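Farnska Button and Door Kit: Notes for the Home Workshop

Filed under: Workshop tips, Powered helpers
Posted 01/05/2020 by Bohumila Bartoš

The Farnska kit from Ganomholm is a practice package for people who own, or plan to buy, a two-arm household robot. It is sold as a simulator with a set of rooms, a task editor and a folder of mounting templates for real push buttons. The base license costs 800. I used it for 80 hours in a home workshop and kept notes. The tips below come from those notes and apply to most kits of this type. 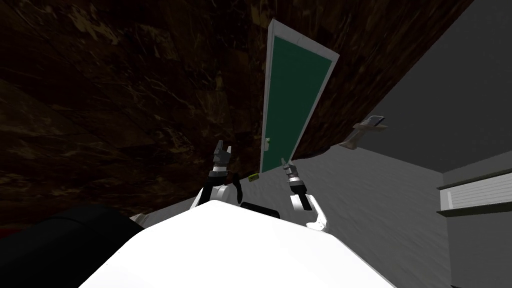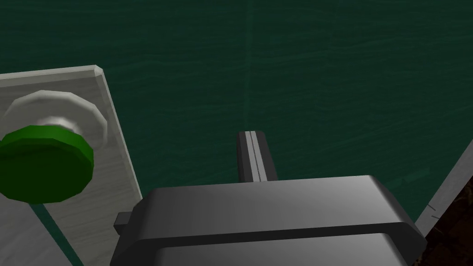 Both views are rendered in the simulator: first the door with the two arms raised, then the green push button with a gripper next to it.

What the kit covers

Three groups of tasks are supplied. The first is pressing: wall buttons, panel buttons and rocker switches. The second is doors with a handle. The third is light pick and place on a tabletop. Pressing is the best developed of the three and the part I would pay for. The door tasks are usable after some adjustment. Pick and place is thin, and the parts list for it is short.

The kit does not drive the robot by itself. Motions worked out in the simulator are exported as a file, and the file is loaded through the robot's own controller. Check that your controller is on the supported list before ordering. Mine was, but only after a firmware update that took most of an evening.

Setting up the computer

A desktop machine with a separate graphics card is needed. On a laptop without one, the simulator opened but the arms moved in jumps, and contact with the button was missed on fast moves.

Install the room files on an internal drive. From a USB stick each room took long enough to load that I stopped switching between them.

Turn off sleep mode. If the computer sleeps during an export, the file is written without its last block. The controller accepts the file anyway and stops the arm before the end of the move.

Keep the keyboard away from the bench – a part set down on the space bar starts the run.

Measuring before you build a room

The room editor accepts typed dimensions. Use them. Dragging walls and tables by eye gives a room that looks right and is wrong by the width of a finger.

Measure in this order:

Floor to tabletop, at the corner nearest the robot.
Tabletop to the center of the button.
Front edge of the table to the face of the button cap.
Robot base to the front edge of the table.

Take each measurement twice with the same tape. Old cloth tapes stretch, so use steel. Write the numbers on masking tape and stick it to the underside of the table, where it will still be when the table gets moved.

For doors, measure the handle height and the distance from the handle to the hinge side. The second number sets the arc of the opening move. The template leaves it at a default value that fitted none of the doors in my house.

Pressing a button with a gripper

Close the gripper before pressing. With the fingers open, one finger meets the cap first and the load goes in sideways. Closed fingers give a single contact point.

Approach square to the face of the cap. If the button sits on a sloped panel, enter the angle of the panel in the editor and let the simulator set the approach. Correcting the wrist by hand afterward tends to move the elbow as well.

Set the press depth to the travel of the button plus a small margin. Travel is usually printed on the data sheet that comes with the switch. If the sheet is lost, push the cap in with the depth rod of a caliper and read the value.

Set a dwell. The kit default is zero, and many appliance buttons ignore a press that short. Two seconds was more than enough for every button I tried, and most worked with less.

Back out along the same line. The template includes a lift at the end of the press, meant for flat table buttons. On an upright panel the lift drags the fingers across the cap. Delete it.

Door handles

Door work takes more floor space than the manual allows. The robot has to stand to one side of the swing, and the arm that is not on the handle needs somewhere to be. Park it high and close to the body.

Lever handles are easier than knobs. The gripper can press a lever down from above without closing on it. With a knob, the fingers have to grip and the wrist has to turn, and a polished knob slips. A wide rubber band around the knob cured this on my pantry door.

Clear small furniture from the area of the door before running an exported move. The simulator checks for contact only with objects that are in its room file. A stool that was carried in afterward is not in the file.

If a door has a closer fitted, reduce the speed of the opening move by half and try again from there. The closer pushes back harder at speed, and the arm reads this as an obstruction and stops.

Care of gripper fingers

Wipe the fingers with a cloth dampened with plain water and a drop of dish soap. Dry them straight away. Do not use furniture polish or any silicone spray near the bench, as the film transfers to the pads and stays there.

Fine sawdust collects in narrow grooves. A dry toothbrush removes it. Compressed air drives it further in.

Rubber pads harden with age. Press a fingernail into the pad; if the mark does not fade, replace the pad. Spare pads can be cut from a bicycle inner tube and fixed with thin double-sided tape. They last a few weeks in regular use.

Check the finger screws once a month. A loose finger shows up as a press that lands slightly low, and it is easy to waste an hour in the editor looking for the fault there.

Protecting the table

Place a non-slip mat under anything the arm will push against. A button box that slides back even a little will not register the press, and on the next run it will be out of position as well.

Clamp a wooden stop behind the button box if the mat is not enough. A scrap of lumber and two small clamps are sufficient. Line the clamps with cork or felt on a painted surface.

Mark the position of the box with low-tack tape at two corners. Remove the tape after a few days; left longer in a warm room, it lifts finish.

Faults found in the kit

Room files saved in the February release do not open in the current one. The support desk supplied a converter by email the next day. It works, but it resets all the colors.

The camera view follows the wrist by default and tilts with it. Long sessions in this view are tiring. Press the V key for a fixed view and save it as the room default.

The printed manual gives the template for panel buttons on two different pages, with different hole spacing. The second one is correct.

Undo does not cover changes to the size of a room. Save a copy first.

A second user's notes

Blažena Zeman runs the Zeman repair shop in Ernau and has had the same kit on her bench since it came out. She sent me her run log, which holds 3,625 button presses on a real panel. Most of her failed presses came from one source, a table with a leg that had been shimmed with folded cardboard. The cardboard compressed over time and the panel dropped. She changed to a screw-in leveling foot and has not had the problem again.

She also keeps a paper card for each room file, with the date, the table used and the height of the button. I have copied this. The simulator has a notes field, but it is cleared when a room is renamed.

Cost and what to skip

The base license includes all the rooms and the button templates. The extra pack of doors is sold separately and adds mostly finishes – different panels and frames around the same handle. I would skip it unless you need the sliding door, which is only in the pack.

The mounting plate offered with the kit is ordinary steel with four holes. A hardware store will cut one for much less. Ask for the edges to be deburred, or do it at home with a flat file, holding the plate in a vise with soft jaws.

Phone support is included for the first year. Have the license number and the room file name ready before calling. The desk asks for both, and the license number is shown only on the start screen, so note it down before opening a room.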